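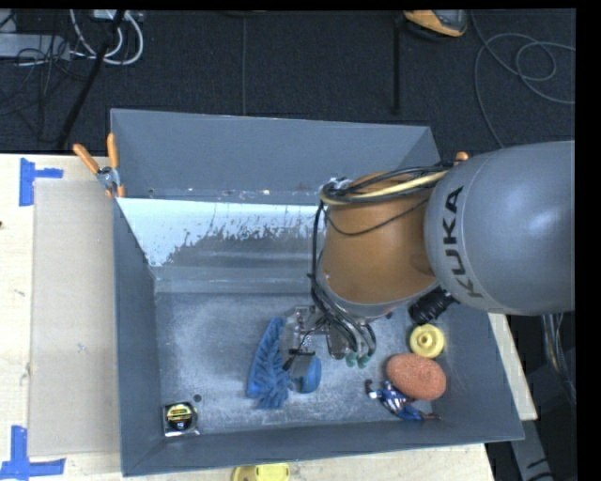 # Sharing a picking station with a robot: how we prepare the shift

I wrote this page for the colleagues at Plandard who will get a bin-picking cell this year. At our site we work with one since November. The technical manual from Trarkeo explains the robot very well, but it says little about the people who stand next to it, so I try to fill this part.

## Before the first shift

1. Decide who may stop the cell. With us, every person on the line may do it, and no one must explain it in writing afterward.
2. Write down the old tasks and the new tasks side by side. Picking mixed goods from the bin by hand goes away. Sorting out difficult items, checking the gripper and refilling the bin come in.
3. Plan 2 people for the first weeks, also if the plan says one is enough.

## Filling the bin

The bin gets mixed goods, and mixed goods are the hard case. A sponge, a duster and a small tape measure all ask for a different grip.

- Spread the items over the floor of the bin. Do not pour them in one corner.
- Turn long, soft items so that they do not lie on top of small ones.
- Look if the clamp on the bin wall sits tight. If the bin moves, the taught positions are no longer right.
- Never reach in while the arm is enabled, even if it stands still.

## When the robot misses an item

Let it try again one time. After 2 missed picks, press stop, wait for the signal, open the gate and take the item out by hand. Put it in the tray for returns and write the item number on the sheet. We send the sheet to Fisetti, who adjusts the grip settings.

## What changes for the people

We handle nearly 3,000 items in a day, and the shoulders are less tired than before. The work is also more quiet, and some colleagues miss the talking at the old table. Therefore we rotate: after two hours at the cell, you change to packing.

The training takes 16 hours. Please do it in paid time and do not put it all in one week. The Ayala site did this, and many people had to repeat the part about restarting after a stop.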